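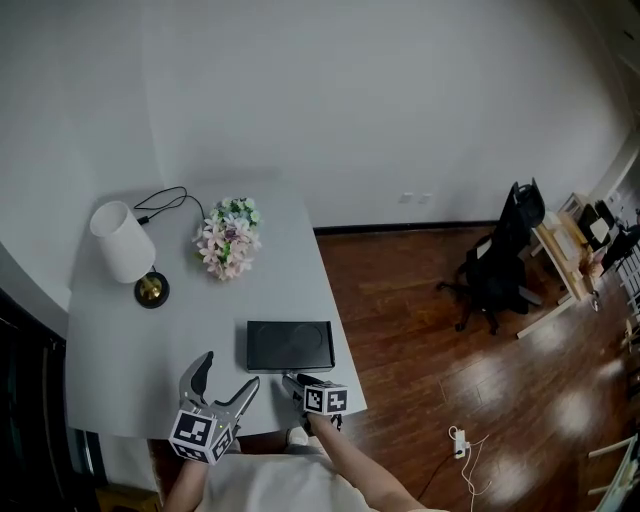
The gray table in the Dobson front room, with the lamp, the pink and lilac flowers and the black box.

Bruvgate Home Staging
Minutes of the staging meeting, February 2, 2023
Minutes taken by Lăcrămioara Radu
Present: me, Pell, Josie, Marguerite and Theo (Theo by phone, from the van, engine off, he promises)
Apologies: Anneke

1. Last meeting's minutes

Everybody had read them except Pell, who read them while I was getting the coffee going. One correction: I wrote that the bedroom mirrors were going back to storage, and it was only the oval one. The square one stays with us for the Dobson place. Fixed in the copy on the shared drive. Otherwise agreed.

2. Dobson apartment, front room

We spent most of the meeting on this one, so I'm putting it first even though it was third on the agenda.

The table. Josie brought up the gray table again and wanted to know if we're really set on it. I said yes, I love it against that floor! The floorboards in there are such a strong red-brown, and so shiny, that anything in another wood starts a fight with them. We tried the little oak one in the fall and it looked like we'd spilled it. Light gray and matte just sits there and lets the floor do the talking. Marguerite agreed. Pell thinks it looks a bit like an office. We went back and forth on that for a while (longer than we should have) and settled on keeping the table and making the top of it warmer with what goes on it. Pell is okay with this as long as there is a runner. See below for the runner.

The lamp. Keeping the one with the white drum shade and the round black base. I want it left at the far corner where it is now, near the wall, so the light goes up the white paint in the evening viewings. Theo asked whether the gold bit in the middle of the base was going to clash with the door hardware, which is brushed steel. Nobody else had thought about it. Josie held up her phone with a picture of the door handle next to a picture of the lamp and we all squinted. Decided it's fine, you'd have to be lying on the table to care.

The cord, though. It's black, it's thin, and it runs from the back of the lamp right across the tabletop and does a big lazy loop on its way. On a pale table your eye goes straight to it. Options we talked about:

Drop it straight down behind the table and clip it to the leg. Josie's favorite and mine.
Swap for a white cord. Theo says it's a 30 minute job if he has the parts, and he doesn't have the parts.
Hide it behind the flowers. Pell's idea, voted down, because then we can never move the flowers.

Going with the clip. Theo has a bag of clear ones somewhere in the van and could be heard looking for them through most of item 3.

The flowers. This was the lively one. They're artificial, we all know they're artificial, and Marguerite has feelings about that. Her point is that buyers lean in and touch things, and once they've touched one fake petal they start wondering about the faucets. My point is that the viewings run for 3 weeks and not one of us is driving out to Dobson every other morning with fresh stems. I also happen to think they're pretty! The pale pink with the lilac is soft without being a nursery, and the small white and green buds in between stop it from looking like a cake topper. Josie said she'd thought they were real the first time she walked in, and Marguerite said that was because Josie didn't have her glasses on.

Where we landed: they stay for the Dobson viewings. I want to try them a little off center, over toward the lamp, so the two read as a pair. Marguerite gets a budget for one real plant in the hallway, her choice, nothing that drops leaves.

The black box. It's the flat one, at the near side of the table, and we couldn't agree on whether it belongs in the room at all. Pell likes a dark, low thing on a pale surface and thought it could sit under a couple of books. I don't mind the shape of it. What I mind is the lid, which has faint round marks on it, and once you've noticed them you can't stop. Josie wondered if they'd wipe off. Could be marks, could be the pattern of the thing, none of us knew. Josie will go over it with a damp cloth, gently, corner first, and report back. If it's part of the lid, then we either turn it into a book stand as Pell says or it goes back on the shelf in storage. I'd like an answer before the photographer is booked.

The runner. Pell has two at home from the Gelska range, one oatmeal and one a kind of dusty green. He'll bring both. I have a strong suspicion about the green with those flowers but I'm prepared to be shown.

The wall. Very white, very plain, and a lot of it. Do we hang something? Marguerite says one large print, low, above the table. Josie says leave it, the apartment is small and a bare wall makes it breathe. Theo says please decide before he packs the drill. We didn't decide. I'm going to stand in the room on my own and think about it, and then tell everyone by email. No lobbying please – I mean it, Pell.

3. Storage unit

The unit is too full and we're paying for the overflow shelf again. Marguerite went through with a clipboard and reckons the cushions are the worst of it. She wants us to let go of anything that hasn't been out on a job since June. I asked for an exception for the yellow velvet ones and was told that I always ask for an exception for the yellow velvet ones.

Agreed: cushions get sorted by Marguerite and Josie. Anything stained goes, anything merely ugly gets photographed and sent round so we can argue about it properly. Theo would like the lampshades to be stacked the right way up from now on and says he isn't naming names. (It was me. I've said sorry.)

We also need proper labels. The masking tape ones fall off as soon as it gets chilly in there, and last time we opened four bins to find the napkin rings.

4. Spending

The limit for accessories on the Dobson job is $200 and I don't want to come back and ask for more. Out of that we've got Marguerite's hallway plant, a print if I decide on a print, and whatever we owe Pell if we end up keeping one of his runners. The cord clips are free, assuming they're found.

Gekidari sent their new lighting list. Josie likes the small reading lamp on the second page and made a decent case for buying 2 for the bedroom there, but that would eat most of the money on its own. Parked until the next job. I did ask Josie to find out if they do white cords separately, as that would save us having this conversation about every lamp we own.

5. Keys

Please put the keys back on the hook with the job name facing out. That's it, that was the whole item. Pell asked if it could be a standing item and I think he was joking.

6. Anything else

Theo wants felt pads under everything that stands on the Dobson floor, the gray table especially. Those boards show every scratch when the sun hits them and he doesn't want to be the one explaining it to the owner. Agreed at once. Josie has a sheet of them in her desk.

Marguerite asked if we could have the meeting somewhere with more than one comfortable chair. We are a staging company. I take the point.

Anneke had sent a note asking us to measure the gap between the table and the far wall, as she has a narrow bench in mind. Theo will do it when he's there with the clips.

Who's doing what

Lăcrămioara: decide on the wall, email everyone, try the flowers nearer the lamp, hold off on booking the photographer until the box is sorted
Josie: clean the box lid and report back, felt pads, ask Gekidari for white cords, cushions with Marguerite
Pell: bring both runners
Marguerite: hallway plant, cushions, labels for the bins
Theo: cord clips, measure the gap for Anneke, find the drill in case

Next meeting is same time, same table, two weeks from now. Pell is bringing the pastries, and would whoever has the good coffee scoop please bring it back.

Theo called as I was typing this up – he's found the clips.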